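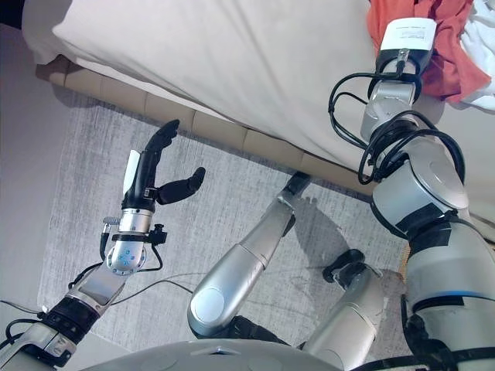
Section 4: Installing and Setting Up the Bedroom Thermostat

Read this section before you remove your old thermostat. It applies to the Imska wall thermostat when used with a Sistdale boiler or a Sistdale zone valve. If your heating system was made by another company, check the wiring table at the back of this manual first.

4.1 Choosing a location

Mount the thermostat on an inside wall at chest height. Keep it away from direct sun, lamps, televisions and supply vents. Do not mount it behind a door or curtain, where air does not move freely.

Note: If you are replacing an old thermostat in the same spot, check for a draft coming through the hole behind it. Fill the hole with putty or insulation. A draft can make the reading several degrees too low.

4.2 Removing the old thermostat

1. Turn off power to the heating system at the breaker panel.
2. Pull the cover off the old thermostat.
3. Write down which wire goes to which terminal. Go by the letter next to the terminal. The wire colors are not a reliable guide.
4. Loosen the terminal screws and free the wires. Wrap them around a pencil so they do not slip back into the wall.
5. Unscrew the old base plate.

Caution: If the old wires are thick and joined with wire nuts, you may have a line voltage system. Stop and call an electrician. The Imska thermostat is for low voltage systems only and will be damaged by line voltage. 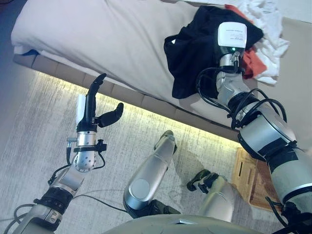

Can I use the thermostat without a common wire?

The thermostat will run on two AA batteries if no common wire is present. The backlight then turns off after a few seconds, and you will need to change the batteries when the low battery symbol shows.

4.3 Mounting the base plate

1. Feed the wires through the opening in the base plate.
2. Hold the plate level against the wall and mark the two screw holes.
3. Drill the holes and push in the anchors. In solid wood you can leave the anchors out.
4. Fasten the plate with the screws supplied. Do not overtighten them, or the plate will bow and the front will not snap on.
5. Connect each wire to the terminal with the matching letter. Tug lightly on each wire to check that it is held.
6. Snap the front onto the plate, top edge first.
7. Turn the power back on.

4.4 First start

The display shows all its symbols for a moment and then asks for the system type. Press the up or down button until the correct code is shown, then press OK.

310 Hot water heating, one zone
323 Hot water heating, more than one zone

If you pick the wrong code, hold OK and the down button together until the display goes blank. Setup will start over.

Note: After the first start the thermostat may take up to 33 minutes to show a steady room temperature. Do not adjust the reading during this time.
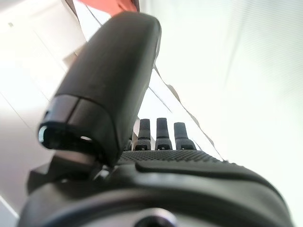
Once the reading has settled, set the clock and then the night schedule. The schedule is off when the thermostat leaves the factory.

4.5 Setting the night schedule

1. Press MENU until the moon symbol flashes.
2. Set the time you want the room to start cooling down. Press OK.
3. Set the night temperature. Press OK.
4. Set the time you want the heat to come back on. With radiators, allow extra time for them to warm up.
5. Press MENU again to save.

To skip the schedule for one night, press the moon button once. The normal schedule returns the following evening.

Caution: Do not set the night temperature below the frost limit of your boiler. The limit is printed on the label inside the boiler door.

For the Pletedar remote sensor, continue with Section 5.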